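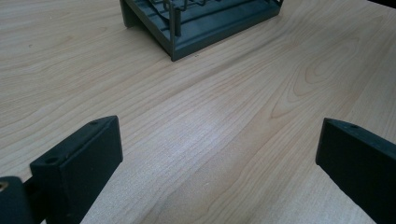 Minutes, Plerico handling group
02/02/2020
Taken by the group secretary, Vedville

We opened with the rack placing study, which has moved on a great deal and put everyone in a good mood. The question is still whether short demonstrations made by hand can teach an arm to approach a rack from any side of the table. The Vedville set now stands at 164 demonstrations, and 117 of them have been checked and labelled. For approach runs the jaws stay wide open with nothing between them and the grey rack ahead, and it was agreed to keep these as a class of their own, apart from the runs that carry an item. Splitting them this way was a lovely idea from the Gondport side and the meeting was glad to adopt it.

Labelling. The two labellers disagreed on 11 demonstrations, nearly all over the moment when "approach" becomes "place". After a lively talk we settled on the first frame in which the jaws start to close or open. The 11 will be done again under the new rule before anything is trained on them.
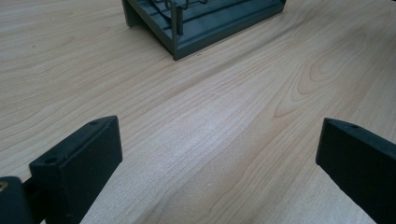
Millet, our tracking code, was next. It works out where the gripper is from fixed marks in the view, and there was worry that a table with so little on it would give it nothing to hold on to. The wood grain may be a real help - those long oval rings on the right-hand side are just the sort of pattern it can follow, and the rack's front edge and thin upright post give it something further off. The paler band of light across the middle could be a weak spot, as the grain fades there. Agreed to run Millet twice on the same demonstrations, once with the tabletop masked out, and compare the paths. Everyone is very keen to see this one!

Gondport asked if a plain cloth should be tried as well. Yes, but after the masking test.

Actions
Vedville: relabel the 11, finish checking the rest.
Gondport: masking test, then cloth.
Both: draft of the methods section, to be ready by July.

Any other business: none. Meeting closed.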